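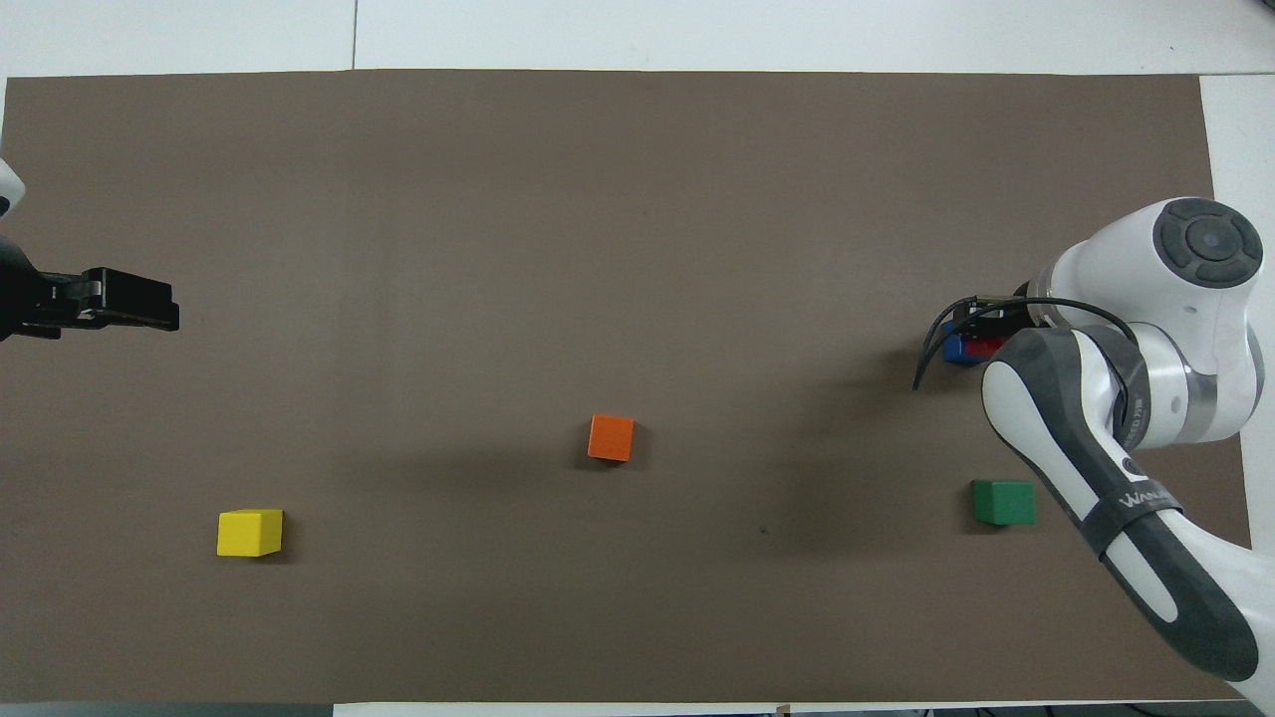
Skakbridge talk, notes, January 2019

Start with the press line: "poaching down by half in the Hadonport marshes." Pause. Ask who believes it. I don't.

Slide 2. Where the number comes from. Wardens found 48 snares one season and 32 the next. Read both out slowly. That's a drop of a third, so even the arithmetic is off.

Slide 3. What the number leaves out. Patrol hours. Hollis Iwasaki sent me the duty logs and the second season has big gaps in it, weeks with one truck running. Fewer people looking, fewer snares found. (Don't say cover-up. I have no evidence of one.)

Slide 4. The reward scheme. 1000 dollars for a tip that leads to an arrest. Ask how many were paid. The office wouldn't tell me, twice. Mention Abílio Tavares here, he worked the river side and thinks most tips were neighbors settling scores. His opinion, say so.

Slide 5. Galtix trail cameras. Roughly 800 nights of footage, mostly deer and wind. The pitch was that they'd catch people at the fence. Maybe they do scare some off. How would we know? Nobody left a stretch of fence without cameras to compare.

Skip the court slide if short on time.

Slide 6. What I'd want before April: snares per patrol hour, same routes both years, and the Nguyen-Tran survey released in full, tables included.

Expect the question "so is poaching going up?" Answer: I don't know, and neither does the press office.

Water. Then questions.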